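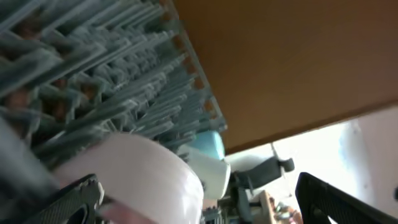
The drying rack, mid-shift, with two cups down at the end of it.

Print this page | E-mail this page

A Kitchen Gets Its Counter Back
Posted in February by Xiaoqing Xiao

Welcome to my dish rack page! I know, I know. I promised you the pantry shelves next, and I have notes for the pantry shelves, but then I got going on the washing up corner at the Ekwood apartment and ended up with way more to say about it than I ever did about canned beans. So the pantry waits and we are doing dishes.

A bit of background for anybody new. I moved into the Ekwood place with one box marked KITCHEN and three marked KITCHEN 2 (don't ask me how I number boxes), and for the first month everything I washed went on a folded towel. The towel was always soggy, the bowls slid around on it, and every morning I'd put everything away before I could so much as make toast. My sister came to stay and bought me a rack on her second day. She said it was a present. I think it was a complaint.

The rack up top is a grayish teal with row after row of skinny upright tines, packed in close like a comb. I was suspicious of that at first! My old one, back in Jirkimgate, was a wire thing with big wide gaps, and you could throw in anything from a saucepan to a colander and it would more or less stay put. With tines this close you have to think a little. Plates love it. Saucers love it. Anything fat and round has to go on top or off to one side, and I've made my peace with that.

The cups by the rail are where cups go in my system, at the end, out of the way of the plates. I used to hang mugs over the tines by their handles, and then one came down in the night and scared me half to death (the mug was fine, I was not). Now they all go to the end and they stay there until somebody wants tea.

Big white things, like the one in front there, are the real puzzle. My largest mixing bowl takes up the room of a whole dinner for four. What I've landed on is washing it last and drying it by hand right away, and if I'm feeling lazy it sits over the front of the rack until I need to get past it. I'm lazy more often than I'd like. There was one week when it didn't go back in the cupboard at all, I just kept washing it and using it again, and you know what, we ate very well that week.

I do like that warm orange-brown wood next to the teal. Wood and water aren't friends, though, so I'm forever wiping. I keep a cloth on a hook for that and nothing else, and heaven help the guest who uses it on a pan.

A few things people asked when I mentioned the rack on my last page:

Does it get grimy? Yes! All racks do. The spots where the tines meet the base are the worst, and I go along them with an old toothbrush every couple of weeks. Warm water, dish soap, a little vinegar if it's been longer than that. It takes me one side of a record.

Is plastic better than metal? I used to say metal forever, and then the Jirkimgate one rusted at the feet and left little orange rings on the counter that I never did get out. Plastic stains if you let tea sit on it, so pick your trouble.

What did it cost? It was a gift, so I have no idea and I'm not going to ask her. She also looked at a Trokik, which folds flat, and decided against it because I would fold it flat and then never unfold it. She knows me.

How big a rack do I need? If you cook every night, get the biggest one that fits. I cook for two most evenings and for 6 when Hao Street has its supper (that's our little potluck, and it's my turn again soon, help), and on those nights we fill the thing, dry it all off, and fill it again. I used to think of that as a chore, but somebody always ends up leaning there with a towel telling a long story, and the drying gets done without me noticing.

One more tip and then I'll let you go. Empty it before bed if you can stand to. I can't always stand to. But on the mornings when it's clear I make a proper breakfast, eggs and everything, and on the mornings when it's full I eat a banana over the sink.

Next page: the pantry shelves, I mean it this time. I also owe you the spoon drawer, and a reader wrote in wanting to know how I store lids, to which the answer so far is badly. If you've got a good way with lids, the e-mail link is down at the bottom and I'd love to hear it.

Contact: e-mail Xiaoqing | Copyright Xiaoqing Xiao, all rights reserved | Back to top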